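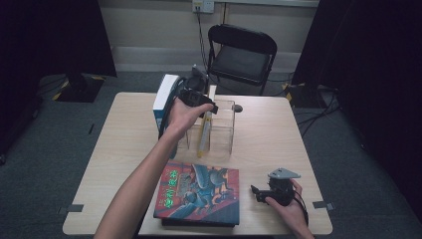

The Desk Column: Putting Things Back

20/08/2018

Every newsletter has one item that gets read by people waiting for something else to load. In the Sornum members' newsletter, this is it. Last time I covered drawer dividers, to what I can only call a measured response. This time it's the worktable, and specifically the things that end up on worktables and then apply for residency.

You know the ones. A book you meant to finish in May. A box you kept because it was a good box. A marker that went into a see-through container so you'd always be able to find it, and which you can in fact always see, from every seat in the room, while you look for a pen that writes.

I have opinions about clear boxes. The catalog people at Detier would like you to believe that an acrylic box is storage. I'd say it's closer to a display case. Put one slim yellow marker in it and you've opened a small museum. That can work in your favor, mind you. I've had a clear box on my own table all summer and I am much more careful about what goes in, on the grounds that visitors can read the contents like a menu. The opaque bin next to it is a disgrace and will not be discussed.

What to do about books

Books are where most tables go wrong. A book lying flat is a shelf. It doesn't look like a shelf, but leave one overnight and by breakfast it has a notebook on it, then a letter from the dentist, then a mug. The bigger and brighter the cover, the longer it gets away with it. A big red hardcover with dragons fighting all over the front can lie in the middle of a table for weeks, since anyone who comes by will say "oh, what's this" and nobody's going to tidy away a conversation piece.

My rule, such as it is, is that a book on the table is either open or standing up. If it's open, you're reading it. If it's standing up, you can see the spine and it takes two inches of table instead of ten. I tested this at home with a stack of 6 and got back enough room to eat lunch, which I then did, on top of the newspaper.

Standing books do need some help. Three fat hardcovers will usually hold themselves up, provided the tabletop is level and no one slams a door. Paperbacks won't. Paperbacks lean, then slide, then take the lamp with them. I've tried the Boateng bookend, the plain bent-metal sort, and it does the job as long as something heavy goes against it first. Put the widest book on the outside and the skinny ones in between. I've seen people do it the other way around and I assume they enjoy the noise.

Spines toward you, please. I know there's a fashion for turning them to the wall so that everything is a restful shade of paper. If you can find the book you want that way, you have either a very good memory or one book.

The notebook problem

A plain black notebook is a harder case. It's not a book exactly, and it isn't paperwork, and it's thin enough to vanish under anything. It also looks the same as every other plain black notebook. I own 4, and I can report that the one I pick up first has never been the one with the phone number in it.

Some of you wrote in to suggest labels. I bought a roll of 300 stickers from Luviditz after the spring column, so I am in a position to say that labels are excellent and that I have 300 stickers. They're in the drawer with the dividers. A sticker partway down the spine is what the libraries do and the libraries seem to manage. If you'd like some, I can be persuaded to part with a strip or two. The 600 roll was only slightly more expensive and I'm still proud of walking away from it.

Whatever you do about labels, deal with the notebook after the books. Get the tall things upright at the back of the table first, in a row, and then see what's still lying down in front of them. It's easier to find a place for one flat black notebook when it's the only thing left lying down.

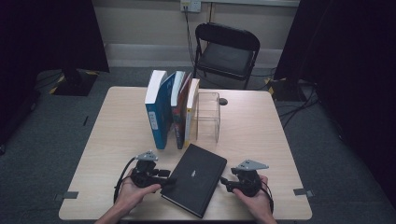 Boxes, and keeping them

A word on the good box. I'm not going to tell you to throw it out. I've been to my own garage and I know what I'd look like. But an empty box on a table takes up the same room as a full one, and people are remarkably bad at knowing which they've got. Pick it up and shake it. If it rattles, open it. If it doesn't, it can go in the garage with mine.

Tall narrow boxes are the worst for this - they look so much like books that they get filed with them. I once spent part of an evening trying to read the spine of a box of light bulbs.

Next time: cables. Send me your worst ones in writing, and please don't mail the cables themselves. I'm still untangling the last batch.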